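Tadside lunch program to continue through spring under new agreement

The Tadside Community Education Trust has confirmed that its weekday lunch program for adult learners will continue until the end of the spring term. The decision follows a review of the pilot that opened last September at the Trust's main building on Zhong Street, and it was approved by the board at its most recent meeting.

Under the new agreement, lunch will be offered to every person enrolled in a daytime course, whether or not the course carries a fee. Learners on half-day courses will be able to eat either before or after class. The price of a lunch will stay at 4 dollars, and learners who already receive help with course fees will continue to eat at no charge.

The pilot served 2,000 lunches between September and the winter break. The Trust had planned for a smaller number and ordered its supplies accordingly, and in the first month the counter closed early on several occasions. Orders were increased in October, and the serving period was extended so that those coming from the workshop building on the other side of the rail line would have time to walk over.

Calum Tosh, who directs learner services for the Trust, presented the review to the board. He reported that attendance in afternoon classes had improved during the pilot, most clearly in the bookkeeping and English language courses, where many learners had previously gone home at noon and not returned.

"We had assumed that transportation was the main obstacle," Mr. Tosh told the board. "When we asked people why they were missing the afternoon, a good number said they had nowhere close by to get something to eat. The nearest grocery store is a bus ride away, and the bus does not run often enough to get there and back in the break."

The review drew on a short written survey and on conversations held in class time. Learners were asked what they would like to eat, what they could not eat, and how long they were prepared to wait in line. Most said that they preferred a cold lunch they could finish quickly, with a hot dish available on colder days. A smaller group asked for larger portions, and several requested that the ingredients be written out in full and posted where they could be read before ordering.
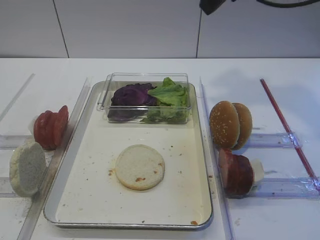 The Trust has accepted most of these requests. Beginning next month, a full list of ingredients will be posted beside the serving counter each morning and a copy will be kept at the front desk. Learners with allergies are asked to speak with the front desk when they enroll, even if they do not expect to use the lunch program, so that a note can be added to their file.

Hot food will be limited to soup for the time being. The kitchen on Zhong Street was built for staff use and has one stove, and the Trust has been advised that its ventilation would have to be replaced before a larger range of hot dishes could be prepared there. The board has asked for a cost estimate for that work but has made no commitment to carry it out.

Funding for the spring term comes from two sources. The first is the Trust's own general fund, which paid for the pilot in full. The second is a contribution from Rustutex, the textile repair firm that leases the lower floor of the workshop building and takes on a number of the Trust's learners each year for paid work placements. The firm has asked that its contribution be used for food and not for equipment or wages, and the Trust has agreed to report on its use at the end of the term.

Rustutex employees will not have access to the lunch counter as part of the arrangement. Learners on placement with the firm will keep their access for the full length of the placement, including on days when they do not attend a class.

The Trust will also change the way lunches are ordered. During the pilot, learners signed a paper sheet at the front desk before the start of morning classes, and kitchen staff collected it at 10 a.m. The sheet was often incomplete, and those who arrived after that time could not be added. Starting in the spring term, orders will be taken through Trivemo, the scheduling system that the Trust already uses for course enrollment and room bookings. Learners will be able to place or cancel an order until 10:30 a.m. on the same day.

Paper sheets will remain available for anyone who does not wish to use the online system or does not have a phone. Front desk staff will enter those orders by hand. The Trust has stated that no learner will be turned away for having ordered on paper, and that the two methods will be treated in the same way if supplies run short.

Several board members raised the question of waste. The review found that more food was left over on days before a holiday and on days of heavy rain, when fewer learners came to class than had enrolled. Unopened items were returned to storage, but prepared food could not be kept. The Trust expects that the later ordering deadline will help, and it will record leftovers each week during the spring term so that the board can compare the figures with those from the fall.

The board also discussed seating. The lunch room holds 19 tables and was full at the busiest time on most days of the pilot. Two classrooms on the same hallway will be opened for eating between noon and 1:15 p.m., provided that they are not booked for a class. Learners are asked to clear their places and to leave the rooms ready for afternoon teaching. Food may not be taken into the computer lab or the sewing rooms.

A proposal to open the program to the general public was considered and set aside. Residents of the streets near the building had written to the Trust in support of the idea, pointing to the closing of the diner on the corner of Tadside Road. The board thanked them for their letters but concluded that the kitchen could not serve more people safely at its present size. The proposal may be brought back once the estimate for the ventilation work has been received.

Staffing will increase by one part-time position. The person hired will work in the kitchen from midmorning until the close of serving, and will be responsible for deliveries, storage and the posted list of ingredients. A food handling certificate is required, but it may be earned after the start date through the Trust's own course. Applications are open to current and former learners as well as to outside candidates, and details are available at the front desk.

In the same meeting, the board approved 2,000 dollars for new shelving and a second refrigerator. Both purchases will be paid for from the general fund. The existing refrigerator, which was moved from the old building, will be kept for drinks and for the packed lunches that learners bring from home. Mr. Tosh noted that many learners prefer to bring their own food and that they should have the same use of the lunch room as those who order at the counter.

The lunch counter will be closed during the term break and will reopen on the first day of spring classes. Serving hours will be from 11:45 a.m. to 1:30 p.m. The drinks machine in the entrance hall will stay in service through the break for staff and for learners attending make-up sessions.

A further review will be presented in July. It will cover attendance, cost per meal, leftovers and the results of a second learner survey, and it will include the cost estimate for the kitchen. The board will then decide whether the program should continue into the next school year and, if so, whether the price of a lunch should change.

Learners who wish to comment on the program before then may do so in writing at the front desk or by speaking with their course instructor - comments need not be signed. Questions about fee assistance, including free lunches, should be directed to the learner services office on the second floor, which is open each weekday from 9 a.m. to 4:30 p.m.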